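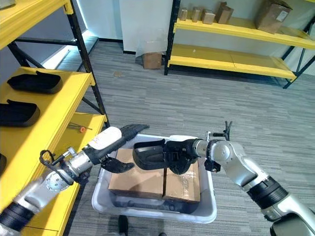
**Maintenance / Cell Notes**

Kaja Mets looks after the two-armed cell at Terinholm, where it moves black shoe-shaped trays between yellow shelving and a gray plastic bin. Most of her work, she says, is on the wrists.

"The hands get the attention, but the cable is what wears," Mets said. The left arm carries a looped cable over the forearm near the wrist. She checks the loop every 500 cycles and replaces the cable at 700, whatever its condition. "If the loop is short, it pulls at full rotation. If it's long, it catches on a shelf edge."

Grip setup is done with the tray held level over the bin. The raised rim gives the fingers a usable edge — the rounded toe end does not, and a grip placed too far forward lets the heel drop. Mets stores the closing position as a number in the controller. For this tray it is 205.

"I change it in steps of 10 and run the pick again," she said. "People want to jump straight to the end value. Then they can't say which change caused the slip."

Bin position is set by hand at the start of each shift. Urmas Kalniņš, who wrote the original procedure in July, wanted a fixed stop on the floor. Mets left it out.

"Carpet tile moves," she said. "I would be measuring the stop as well as the bin."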